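Lirnura Staff Forum > Operations > Automation and Work Practices
Topic: Introduction of arms in the returned goods section

trunell_ops
Colleagues are advised that the second Teltik arm will enter service in November. Placement of small household items will transfer to the arm on both shifts. Staff currently assigned to placement will move to inspection and exception handling. Grades and hours remain unchanged.

bench_rep_4
I request clarification on one point. The notice states that grades are unchanged, but inspection carries a target of 600 items per shift and placement did not. That is a material change to the job and should have been raised with bench representatives before the notice was issued.

trunell_ops
The figure of 600 applies to the section as a whole, including items handled by the arm. It is not an individual target. The wording of the notice will be corrected.

nightshift_lead
I must respectfully disagree with the view that little changes. During the trial, my team recorded 19 stoppages in one shift, and each one required a person to leave the bench, clear the item and restart the cycle. That time is not reflected in the staffing plan.

returns_desk
Our experience on days was more favorable. Fewer colleagues report wrist strain, and the 30 minutes formerly spent on re-shelving are now available for training. I would not wish to see the program delayed.

bench_rep_4
The reduction in strain is welcome. It does not answer the question of who is responsible when an item is damaged. At present the damage form has a line for the operator's name and no line for the arm.

paul_site_admin
The form is under review. Until it is reissued, please write "automated handling" on the operator line and notify the shift lead.

nightshift_lead
Exception handling needs a written definition before November, and it should cover the condition of the surface as well as the item being moved. The simulation view attached to this post is suitable for that discussion. The gripper has the red alarm clock just over the dresser top, and a pen is lying a few centimeters below and in front of it. I ask that the procedure state whether clearing such an object falls to inspection staff or to the shift lead.

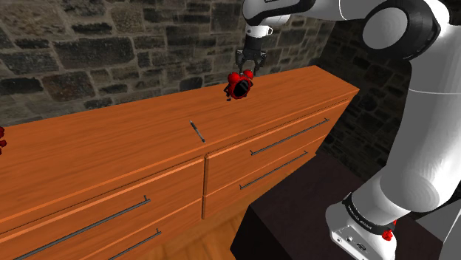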